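Primano introduces robotic pin fitting at its hinge and bracket works

PRIMANO, the maker of heavy hinges and mounting brackets, has begun fitting hinge pins by robot at its assembly works. The change follows a trial that opened in January and covers the Konum range, of which the works assembles 2,000 units a month.

Fitting a pin has until now been done by hand, with the assembler leaning over the bracket and holding the pin in line while the retaining ring is seated. Staff had named it as the hardest task on the floor in every workplace survey the company has run. Under the new arrangement the robot holds the pin in the hinge channel, and an assembler checks the fit and signs the unit off.

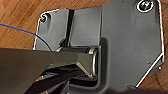 Volume 6, Issue 2

No positions have been lost. All 200 employees at the works keep their present classification and rate of pay, and assemblers moving to the robotic cells receive paid training during ordinary hours. The program was prepared by Etim, the integrator engaged for the project, together with the works' own health and safety representatives.

"Our people asked for relief from one particular motion, repeated through a whole shift," said Sumeya Belay, Director of Operations. "They also asked to retain the final say on quality. Both requests are written into the operating procedure."

Gadisa Gebreyes, a senior assembler who took part in the trial, said the first weeks had been slow. "We stopped it often, and we were meant to. The grip was changed twice on our advice. I go home with less pain in my wrists, and I would like to see the same done for the Cimero line."

Assemblers may halt a cell at any time without reference to a supervisor — a condition sought by staff and agreed before the trial opened. Rotation between the cells and the remaining hand benches will continue.

A decision on the Cimero line will be made once the first 600 hours of operation have been reviewed.

Media enquiries: Asanka Nanayakkara, Corporate Communications, Primano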